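Notebook, April — sourdough starter, Cukum rye vs. Uchida white

9:40 a.m. Fed both jars, 12 g starter each. Room at 26 C. Natsumi Ebihara wants the rye kept stiffer, so less water in that one from now on.

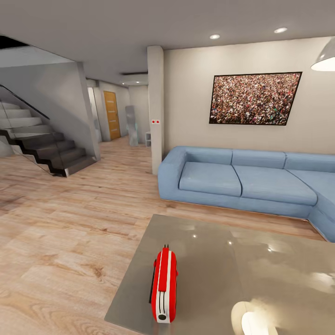 When do we call a starter ready? When it has doubled and a spoonful floats.

2:15 p.m. Rye doubled, white lagging. Marked both jars with tape. Smell fine, a bit of apple in the rye. 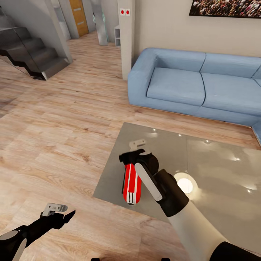
Rye went into the test loaf, 264 g total with the salt held back. Jar lines are hard to read from across the bench — want bold stripes for the next set, like the white ones running down that red cylinder. Ask Natsumi if she has paint. White gets another feed tonight.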